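Hetcombe weighs second two-arm cell as buyers ask what the first one earned

30th October

Hetcombe will decide before the end of the quarter whether to order a second tabletop robot cell, and the person who has to sign for it would like to see better numbers first.

The packing and storage firm has been running a trial with a two-arm cell supplied by Vido. The job is a plain one. The arms move ceramic canisters with ring handles between a table and a three-tier rack. Supporters of the purchase say it is a fair stand-in for the fiddly shelf work that takes up so much of the day in the sample room. Idris Ruddock, who runs equipment planning at Hetcombe, is less sure.

"A canister with a ring on top is about the friendliest thing you could ask a gripper to pick up," Ruddock said. "Our sample room is full of boxes, pouches and bottles. I want to see the bid priced on those."

The request going to the budget meeting covers two more arms, a table, a frame and 28 hours of on-site support. It leaves out floor work, spare grippers and the staff time needed to reset the table between runs. Ruddock has asked for all three to be added before anyone compares it with the rival bid from Plureo, which quotes a higher purchase price but includes spares for the first year.

The two-arm cell at work with the canisters and rack

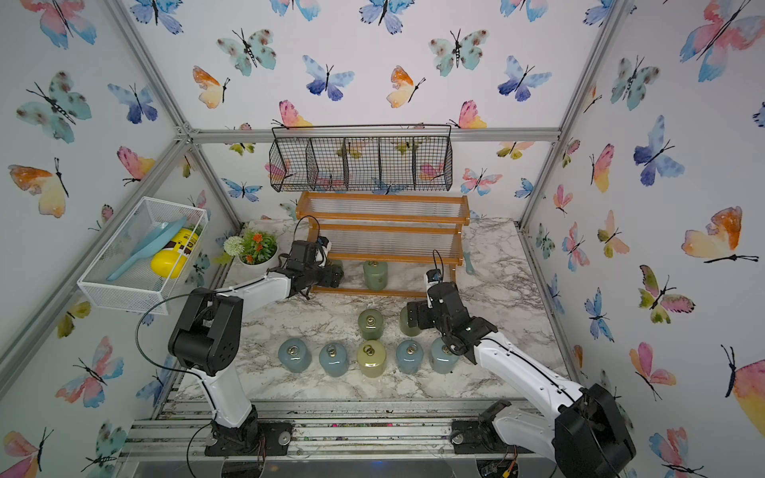
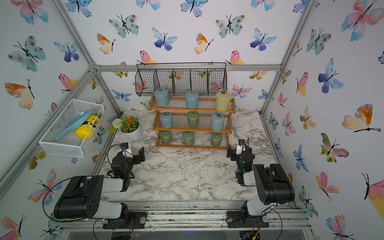 Vido's sales material leans on the trial log, which lists 1137 completed moves. Ruddock does not dispute the total but says it tells a buyer very little. The log does not separate moves made without help from moves where a member of staff stepped in, and it gives no times. He has asked for a breakdown of the last 548 entries, with every stop marked and the reason written next to it. At the time of writing he had not received it.

"If a person is standing there the whole time, I have to budget for the arms and for the person," he said. "That's a different business case from the one in the slides."

There is also the question of what happens when the layout changes. The trial has used the same rack in the same spot since it began. Hetcombe moves its sample room shelving several times a year, and the bid is vague on what each move would cost in setup. One line says adjustments are "included where minor" – a phrase that could mean nearly anything. Ruddock wants it replaced with a number of hours and an hourly rate.

Plureo does not get an easy ride either. Its bid assumes a larger table than the room can take with the door open, and its delivery date depends on frames from Kuzmenko that have not been ordered. The first-year spares look generous, but the list covers cables and fingers only, and motors are charged separately. Add one motor and most of the gap between the two bids comes back in the wrong direction.

Some on the sample room staff would like to see the money go elsewhere. Better shelving and a second cart have been on the wish list since the spring, and together they would cost a small part of what either supplier is asking. That option is not in the papers for the meeting. Ruddock says he will put it in himself, on one page, next to the other two.

He does not rule out a purchase. A lease with a break clause would be easier to support, he said, as would a short paid trial on Hetcombe's own stock with the stops counted by Hetcombe's own people. Vido has said it is open to talking about a lease but has not put terms in writing.

Both suppliers have been asked to send revised bids. Until those arrive, the line for the second cell stays in the draft budget with a question mark beside it.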